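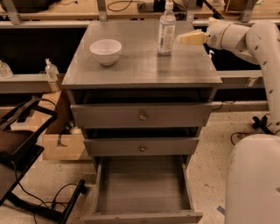 **What's worth seeing at the Wekovthorpe robot open day?**

Posted by flillham_mom, 4 March 2018

Has anybody been to the Eltard lab's open day? I've got two kids who want to see the robot that handles the bottle and the drawers, and I don't know if it's a five minute thing or a whole afternoon. Do you have to book?

**drawerful**

I went in October and loved it! You do have to book, and they take 28 people per session, so get in early. The robot demo was my favorite part – it's just a plain gray cabinet with three drawers, a bowl and a water bottle, but I could have stood there all day. I got a spot near the front and watched the gripper.
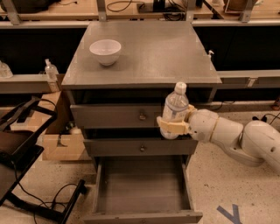

Kids get bored faster than I do, of course (mine wanted to know if it could do their bedroom), so I'd plan on an hour and then get lunch. Bring questions, the students were super friendly and happy to chat.

**bus_pass_42**

parking is terrible, take the bus from Akpan

**tinkerton**

It's slow. If your kids are expecting movie robots, warn them first. Mine is 5 and she was done pretty quick, but her older brother asked for a second session – so it depends on the kid, I guess.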